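About us – Wenavholm Chain and Bead Repairs

Hello, and come in! I'm the one who answers the emails, opens the parcels and puts the kettle on.
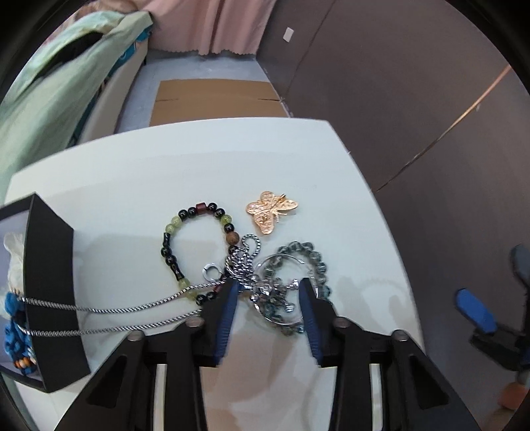 Do you mend costume jewellery, or only the good stuff?

Both, and I'd say costume makes up the bigger share of what comes through the door. If you're fond of it and it's broken, send it over and I'll have a look.

I started Wenavholm in the back bedroom of a rented flat in Rerndale, 14 years ago this October, with one lamp, a tray lined with an old tea towel and a pair of pliers I'd been given for my birthday. I'd been working in the office of a furniture shop, and I had got into the habit of mending things for the other people there in my lunch hour. A clasp here, a string of beads there. Then somebody's aunt wanted her pearls done, and then the aunt's whole bridge club did, and by the following spring I was doing more knotting than invoicing (and enjoying it a great deal more, it has to be said).

These days we're in the little shop on the corner by the library, the one with the green door that sticks in damp weather. Give it a shove. We moved in when the wool shop closed, and for the first year people still came in asking for four ply. I kept a few balls under the counter for a while and sold every one of them.

There are four of us now. I do most of the restringing, two of us look after chains and clasps, and the fourth does the soldering and anything that needs a steady hand and a lot of patience. We all take a turn on the counter, so you may get a slightly different chat depending on when you come in, but the prices are the same whoever you speak to.

What we do

Mostly it's repairs. Snapped chains, lost clasps, bent jump rings, earrings that have parted company with their hooks. We restring beads and pearls on silk or nylon, and I'll ask you how often you wear them before I choose. We shorten and lengthen necklaces, turn a brooch into a pendant if you're sure you want that – I do like people to sleep on it first – and we make up odd earrings into something you can wear when you've lost the other one.

We untangle too. I never meant that to be a service, but so many people were turning up with a sandwich bag of knotted necklaces and a guilty face that we put it on the price list. Please don't cut anything before you bring it in! And please don't tug. A fine chain that has been pulled tight takes far longer to free than one that's been left in a heap at the bottom of a drawer. If you want to have a go at home, put the lot on something flat with a good light, undo every clasp first, and work from the loosest bit of the knot outwards with a pin. A drop of baby oil helps. Then wash it off in warm water with a little washing-up liquid, unless there are pearls or anything glued in there, in which case leave the water alone and bring it to us.

What we don't do

We don't value jewellery, for insurance or for anything else. We don't buy gold. We don't do watches, although I can point you to the Steiner repair counter inside the covered market, which has looked after my own watch since before I had a shop. We don't set large stones either. For that we pass things on to the Navetti workshop across the river, and we can take the parcel over for you if you'd prefer not to make the trip. They bill you themselves and we don't add anything on top.

How it works

Bring your piece in or post it to us in a small box with plenty of padding. Envelopes get squashed. Put a note in with your name, a phone number and a line or two about what's wrong, because a chain that snaps now and then in the same place isn't always obvious when it's lying there looking innocent. I'll ring or email with a price before anybody touches it, and if you'd like it back as it was, you pay the return postage and that's the end of it.

Small jobs start at £4, which gets you a new jump ring or a plain clasp fitted. A full restring with a knot between each bead is £32 for an ordinary short necklace, and longer ones go up from there. Almost everything is ready within a fortnight. The weeks before Christmas are slower, and if you need something for a wedding do tell me the date when you drop it off. I'd much sooner know!

A few other bits

On the first Saturday – no, I tell a lie, we've changed it, so check the notice in the window – we run a beginners' stringing class round the big table. It's tea, biscuits and one finished bracelet each. Children are welcome from ten upwards if they come with a grown-up who is also doing the class.

We keep a drawer of spare beads, so if yours scattered across a car park and you only found most of them, there's a fair chance I can match the missing ones. Jet and old glass are harder. I'll always show you before I use a substitute.

There's one step at the door and a bell to ring if you'd like a hand with it. Parking is behind the library, free for the first 2 hours. Dogs are very welcome, and there's a bowl of water by the radiator.

Page last updated 10 March 2018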